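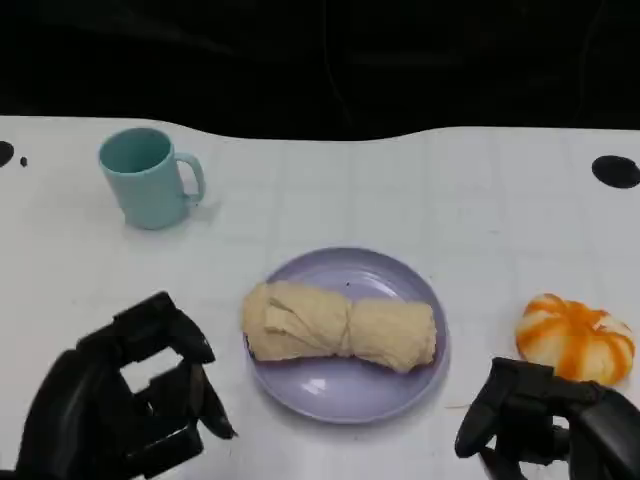 A teal plastic mug on a white tabletop.

Home News Features Interviews Back issues Contact

Hamish Faulkner has run the tea stop at Prirnach for eleven years. It opens at six in the morning and shuts when the last walkers are off the hill, which in July can be after nine at night. He lives in the rooms behind it.

He grew up in the south and came north to work for Halberg, the timber firm, driving between sites. When the Prirnach yard closed he was offered a transfer and turned it down.

"I was 38 and I'd moved five times for them," he says. "The old canteen was standing there with a sink and a working boiler. I asked what they wanted for the lease and it was less than my car."

The first year was poor. He sold tea, soup and rolls, and on some days in February took less than he spent on gas. He kept a notebook of every sale and still has it. The best day that winter was a funeral party who had come to scatter ashes and got caught in sleet.

What changed things was the path. The stretch from Pumard was drained and resurfaced, and people who used to turn back at the river began to carry on. Last year he sold 3000 bowls of soup. The climb from his door to the top is 449 metres and he is asked about it daily.

"They want me to say it's easy. I tell them it took me two hours the last time and my knees aren't good."

Disposable cups went in his third year. The nearest bin collection is at Pumard, and he was driving the bags down himself. He now uses plastic mugs and washes them by hand, having given up on china after a shelf came down.

"Mugs walk off. People put them in their rucksack without thinking, and then I get a parcel in the post with a note. I've had one back from Denmark."

He charges no deposit and doesn't plan to. His prices have gone up twice — once for gas and once for milk — and he put a sign in the window each time saying by how much.

The bread comes from Nowakowski, the bakery in town, on the early van. In bad weather the van stops at the cattle grid and he walks down with a sledge.

The lease has 18 months left. Halberg has told him it may sell the land, and he has asked for first refusal on the building. He has had one letter in reply.

"I'd like another ten years," he says. "After that somebody else can get up at five."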